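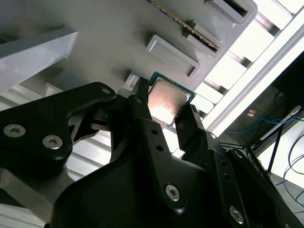 Leckie Museum

The Leckie Museum is a local and social history museum in the town of Leckie, in rural Victoria, Australia. It is best known for its collection of printed public notices - election handbills, sale bills, wartime posters, school circulars and council orders - and for a long-running program of temporary exhibitions drawn from them. The museum occupies the former Drarau Hall on Station Street and is run by the shire as part of its library service. Entry to the permanent galleries is free. A charge applies to some temporary exhibitions.

History

Origins

The museum grew out of the stock of a printing business, Leckie Job Printers, which handled most of the commercial and official printing in the district until it closed in the early 1970s. The firm had kept a file copy of nearly everything it produced, pasted into ledgers at first and later stored flat in drawers. When the building was to be sold, the drawers were offered to the state collections, which took a small selection, and the remainder was moved to a storeroom behind the shire offices.

The material stayed there for more than a decade. Parts of it were damaged by a roof leak, and the ledgers covering the interwar years lost most of their bindings. A history teacher at the high school, Mariann Kerekes, began using the notices in class and later arranged a display of them in the school library during the November school fair. The display was extended twice and led to a proposal for a permanent home.

Drarau Hall

Drarau Hall was built in the 1880s as a mechanics' institute and took its name from the pastoral run on which the town was laid out. It was used for lectures, dances, a lending library and, for a time, a picture theatre. By the 1980s it was used mainly for storage and for polling on election days. The shire council voted to convert it after a report found the roof and floor to be sound, though the stage had to be taken out and the supper room rebuilt.

The museum opened in the main hall with a single gallery. The supper room was added later as a reading room, and the former projection box, reached by a narrow stair, holds the museum's office. The stair is not open to visitors.

Later development

A second gallery was built on the north side of the hall, on land that had been the tennis court. It has no windows and is kept at a lower light level than the rest of the building, as much of the paper in the collection was made cheaply and discolours quickly. The architect was Jaanus Juška, who also designed the library branch at Nernent, 21 kilometres to the east. The extension was controversial in the town, partly on account of the tennis court and partly for its dark brick, which does not match the cream render of the hall. The council received letters on the subject for several years.

The museum was transferred from the shire's parks and property section to the library service at the same time. This gave it a regular budget for the first time but ended its separate membership scheme.

Collection

The catalogue lists 1,110 notices from the printing firm's files, along with the surviving ledgers, two hand presses, a guillotine and several cases of wood and metal type. Later gifts have widened the collection to include photographs, shop fittings, uniforms and the minute books of district clubs, but the notices remain its centre.

The oldest item from the firm is a bill for a sheep sale. The largest group dates from the two world wars and includes recruitment notices, advertisements for war loans, and local orders on fuel, petrol and blackout. Many of these were designed in the capital cities and reprinted in Leckie with the name of the town and the time of a meeting added at the foot. The museum holds both the supplied version and the local one in a number of cases, and these pairs have been used by students of design and of government publicity.

A smaller group relates to the two conscription campaigns of the First World War, in which the firm printed for both sides. The Yes and No bills use the same type and often the same ornaments. In one case the firm's invoice shows that they were ordered on the same day.

Notices in languages other than English are few. They include a German-language church circular from before the First World War and a set of safety instructions in Italian, Greek and Serbo-Croatian made for seasonal workers at the Varar cannery. The cannery notices came to the museum from a former foreman and were not part of the firm's files.

The collection does not include newspapers. The files of the district paper are held by the library at Nernent, where they can be read by appointment.

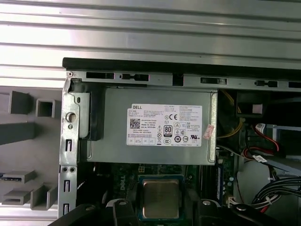 Label on a Dell power supply unit in an open desktop computer.

Exhibitions

The museum shows one temporary exhibition at a time in the north gallery. Most run for six months. Early exhibitions were arranged by type of notice and carried little text beyond a date and a title. Under Yanti Hidayat, who became curator after the extension was finished, they were organized by question or event, and longer labels and printed guides were introduced.

Post No Bills was the first exhibition in the new gallery. It dealt with the rules on where notices could be put up, and with the people who were fined for breaking them. It included a reconstructed section of the fence outside the railway yard, which was the main place for posters in the town until the yard closed.

Yes or No, on the conscription campaigns, opened in April 2018. It paired the bills with letters from district families, some lent by descendants on both sides of the argument. The exhibition later went to other regional museums in a reduced form with 14 panels and no original material. A review in a museum studies newsletter praised the plain layout and the decision to show the invoices, but found that the section on the farm workers' unions was too brief to follow without the printed guide.

Lights Out covered civil defence in the Second World War. It was less well attended than the exhibitions before it and was closed early when the air handling in the north gallery failed. The catalogue was completed and is still sold.

Cannery Road was prepared with former workers from Varar and was the first at the museum to include recorded interviews. The interviews were made by Ustyna Zakharchenko, an oral historian, and have been added to the permanent collection. Visitors can listen to them in the reading room. Transcripts are available for all but one, which was withdrawn at the speaker's request.

Education

School visits make up a large part of the museum's attendance outside the holidays. The main class session asks students to compare notices on the same subject and to work out who paid for each, who was meant to read it, and what has been left out. It was developed from the lessons first given by Kerekes and is aimed at students in Years 9 and 10. A shorter session for primary schools uses the smaller of the two hand presses, on which each class prints a notice of its own.

The education officer, Thabiso Pillay, has written a teachers' guide to the wartime material. It is used by several schools outside the shire. The guide gives particular attention to rumour and to unsigned notices, which are hard to date and were often printed without the firm's name.

Building and access

The museum is on the corner of Station Street and Mill Lane, opposite the former post office. The main hall and north gallery are on one level and can be reached by a ramp from Mill Lane. The reading room has a step at its inner door, and staff can open the outer door on request. There is no café. Parking is available behind the library in the next block, and the bus between Nernent and Varar stops outside the post office.

The hall is on the local heritage register. The listing covers the front, the side walls, the pressed metal ceiling and the honour board inside the entrance, but not the extension. The honour board names the presidents of the mechanics' institute and was regilded when the floor was last repaired.

See also

Leckie, Victoria
Mechanics' institutes in Australia
Conscription in Australia
Varar cannery
Ephemera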